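Search projects Enter keyword Go

Two arm block stacking: getting the planner and the gripper code to agree

Project report, Robotics Software II, group 4

Short version. We wrote the software layer for a two arm tabletop cell. Task is block stacking and clearing. Arms, mounts and cameras were given to us, we only touched code. Three parts: perception node, planner (we named it Clendero, it stuck), and a replay tool for looking at failed runs. Perception works OK. Planner works when perception works. Replay tool is the part we'd keep if we had to throw the rest out.
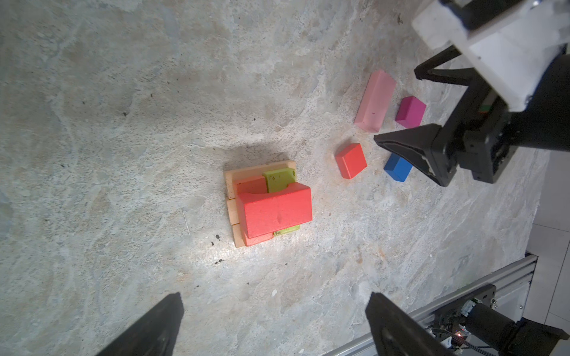
Flivdale, April 3, 2024

1. What we started with

Code from the September group. One big script, both arms in one loop, every motion blocking. So left arm moves, right arm waits, right arm moves, left arm waits. Safe but slow. Also no shared idea of where the blocks are, each arm kept its own list from its own wrist camera and the lists drifted apart. A block could exist twice. Once it existed in mid air.

First job was one world model. Both wrist cameras plus the fixed one write into it, planner reads from it, nobody else writes.

2. Perception

Color threshold first, then fit a box to the blob. Fine for blocks lying alone. Bad for anything stacked or overlapping, red on red especially, because the threshold gives one blob and the fit gives one long block that isn't there. Pink and magenta also got swapped depending on the light.

Fixes we tried:
- moved to Lab color space, helped pink/magenta a lot
- edge split inside a blob, helped red on red sometimes
- small learned segmenter, trained on 2,022 frames we labeled by hand (never again)

The segmenter won. We held back 683 frames for checking and didn't train on those. Arch shapes are still a problem, the box fit closes over the cutout and the grasp point lands in the gap.

The tabletop didn't help either. Marbled pattern, dark specks, crumbs. Anything under a minimum blob area gets dropped now.

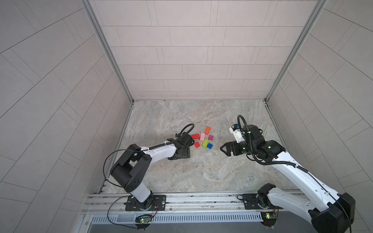 The right arm's reach is what made us change the planner. Old way was to split the table down the middle and give each arm a half. But blocks end up in the center all the time and then neither arm owns them, or both do. Clendero does reservations instead. An arm asks for a region and a time window, gets it or gets a no. If no, it picks another block or parks. Wrist cameras stick out past the gripper so the reserved region had to be padded for the housing too, which we forgot at first. Cable loops are padded as well, just a fat cylinder over the forearm.

Deadlock: both arms ask for each others region and wait forever. Added a timeout of 2,000 ms and the arm with the higher id backs off. Not elegant. It does the job.

3. Control

Mostly left alone. Joint trajectories go out at 100 Hz. We did add a check that the commanded and measured gripper opening match before a lift is allowed, otherwise the arm would carry nothing over to the stack and carefuly place it.

4. Replay tool

Logs world model, reservations, joint states and all camera streams on one clock. You scrub through and see what the planner beleived next to what the cameras saw. Most of our "planner bugs" were timestamps. The Luo driver stamps frames on arrival, not on capture, so fast moves put blocks in the wrong spot. Moved the stamp, a bunch of bugs went away the same afternoon.

5. Not done

Handover between arms. Recovering after a stack falls, right now it stops and asks for a human. Tests for the reservation code, there are a few but not enough. Hurkham simulator export is half written and only does the left arm.

Code and config are in the course repo, branch clendero-final. Read the README before running both arms, the homing order matters.

3 comments 11 shares

We use cookies to remember your settings. Accept Manage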